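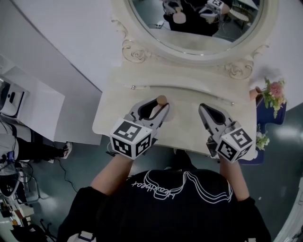 O puxador redondo e o tampo, com o espelho atrás.

Penteadeira branca entalhada: vale a pena?

marfim_torto
Estou de olho numa penteadeira igual a esta, espelho oval, rosas entalhadas, puxador de madeira. O vendedor chama de "linha Clelwood" e pede 1000 reais. Entalhe de verdade ou resina pintada? Pela foto não consigo decidir.

lixa220
Duas rosas tão parecidas, uma de cada lado da base do espelho? Desconfio de molde. Já restaurei 4 dessas e em 3 o enfeite era colado – bastou passar a unha.

dona_cera
Discordo. Rosa parecida não prova nada, entalhador bom repete o desenho. Eu olharia as gavetinhas: se emperram, esquece o resto.

lixa220
Gaveta emperrada se resolve com vela. Resina rachada, não. E "linha Clelwood" para mim é etiqueta de anúncio.
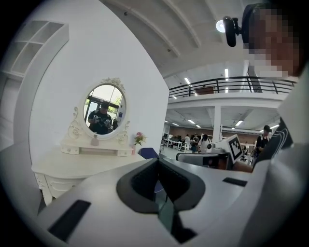

Re: Penteadeira branca entalhada: vale a pena?

marfim_torto
De longe dá para ver as pernas trabalhadas e a fileira de gavetas pequenas na parte de trás. Gostei mais assim. O espelho fica na parede, acima do tampo?

dona_cera
Parece. Pergunta se vem junto e como prende, porque em fevereiro comprei uma da Brirner e o espelho era "opcional". Paguei quase 8 meses de prestação e ainda fiquei sem ele.

gaveta_muda
Branco cremoso com cara de antigo, flor rosa em cima, e o preço sobe. Não pagava nem metade.

lixa220
Metade eu pagava, se as pernas forem maciças. Pede foto por baixo do tampo.

marfim_torto
Pedi. Respondeu que "está tudo em ordem" e não mandou nada.

dona_cera
Então espera a foto.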